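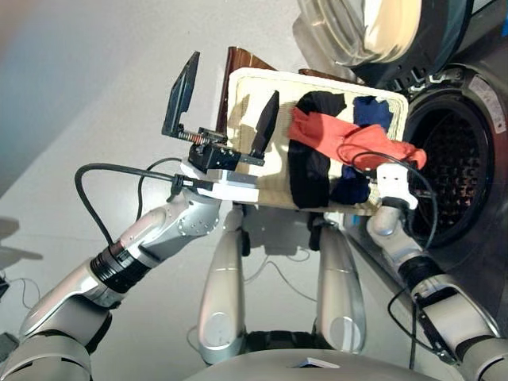

Brotia anti-vibration feet for front-loading washers: review

The Brotia set is four rubber cups that go under the leveling feet of a washing machine. Each cup is a single molding with a ribbed underside, a hollow center and a shallow recess on top for the foot. There is no adhesive, no insert plate and no hardware in the box. The instruction sheet is one side of paper and covers installation only.

I bought the set for a front loader on the second floor of a wood-framed house. The joists run parallel to the back of the machine and the floor is vinyl over plywood. At low spin the machine was acceptable. At full spin the door of the linen closet across the hall rattled, and the light fixture in the kitchen below hummed along with it. Anyone with a washer on a concrete slab has a different problem and can probably skip this product.

Installation

The washer weighs 136 pounds empty. One person can tip it and another can slide the cups in, two at a time, front pair first. Urs Eder did the sliding. Shut off the water and disconnect the power before tipping, and check that the hoses have enough slack for the added height.

The recess accepts the stock feet with a little clearance all around. Feet with a wide plastic skirt will sit on the rim of the cup instead of inside it, and in that case the Brotia is the wrong part. Measure the foot at its widest point, skirt included. The box gives only the inside diameter of the recess.

Level the machine again after the cups are in. The rubber compresses unevenly for the first few days, more at the back corner nearest the drum motor in my case, and a machine that was level on Wednesday evening was rocking slightly by the weekend. I leveled it a second time and it has held since. Tighten the lock nuts only after this second pass. The sheet does not mention lock nuts at all.

Measurement

I used a Drona logger with a three-axis accelerometer, taped to the floor beside the front left foot, and a second sensor on the closet door frame. The logger was set to 1,536 samples per second, well above anything a washer produces, and I kept only the final spin of each cycle. The test ran to 17 loads, split between bare feet, the Brotia cups and a set of flat Wevau pads that I already owned. Towels were used throughout, always the same ones, always on the same program. 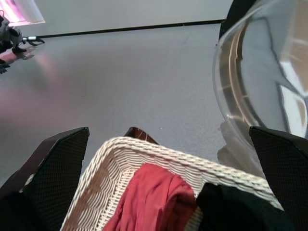 Load distribution affects vibration more than any accessory does, so the loading procedure had to be fixed before the numbers meant anything. A single bath sheet wrapped around itself will throw the drum off balance and the controller will either redistribute or give up. I put each towel in separately, loosely folded, alternating large and small. A basket helps with this if it is stiff enough to keep its shape while you pull things out of it. White woven wicker of this kind will do, as will hard plastic; a cloth bag collapses over the contents and encourages you to dump everything in at once. Any load that triggered a rebalance was thrown out and repeated.

Results

At the floor, the cups reduced vertical vibration clearly at full spin and made no useful difference at low spin. The flat Wevau pads did about half as well. Horizontal movement is another matter. With the Brotia cups the cabinet sways more than it did on bare feet, and the sway is visible from the doorway during the ramp up to speed. It passes in a few seconds. It is what you would expect from putting a soft layer under a tall box with a rotating mass in it, and it should be allowed for when positioning the machine against a wall or cabinet.

At the closet door frame the improvement was larger than at the floor. The rattle is gone. The kitchen fixture still hums faintly during the last minute of the longest program, and tightening its canopy screw did more for that than the cups did.

The cups do not reduce pump noise, fill noise or the click of the door lock. Those travel through the air and the plumbing. The packaging says "whisper quiet," and this should be ignored.

Walking

Before the change, the machine crept forward over a week of normal use until the drain hose pulled tight. I marked the floor with masking tape at both front feet. The cups have stayed on their marks on clean vinyl. With a film of spilled powder underneath they did not: one cup moved far enough to leave the foot resting on its rim. Wipe the floor first, and wipe the undersides too. They arrive with a slick residue that comes off with dish soap.

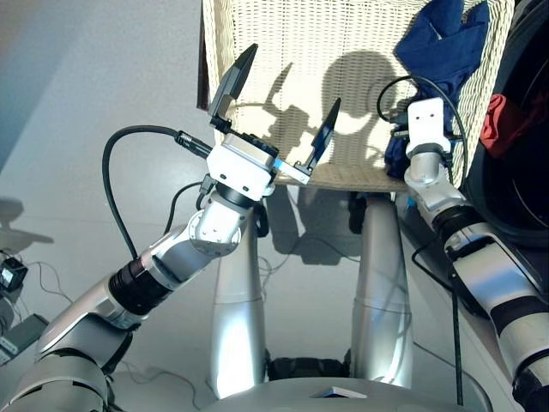 Clearance is the practical cost of the cups. They raise the machine by the thickness of the base, and they let it sway, so a gap that was adequate before may not be adequate now. Check the sides, the rear hose bends and the underside of any shelf. The floor in front deserves the same attention, especially with a wicker laundry basket as tightly woven as this cream-white one. A rigid basket pushed against the cabinet will knock on it during the ramp and can buzz for the rest of the spin. Move it back a hand's width before starting the cycle. I lost an evening to a buzz in the recordings that had this cause.

Durability

The rubber shows a ring where each foot sits and no cracking. Bradley Bickerstaff has run the same set under an older and heavier machine in his rental in Haworth, on tile, and reports that the ribs on the two rear cups have flattened. His still work. Replacement cups are not sold singly.

There was some staining. One cup left a faint brown mark on the vinyl that did not come off with household cleaner. A square of scrap vinyl under each cup prevents this and did not change the measurements.

Verdict

Recommended for a front loader on a suspended wood floor, with narrow feet and some room to move. On concrete, or inside a tight cabinet, the flat Wevau pads are the better purchase. Level the machine properly and retest before buying either.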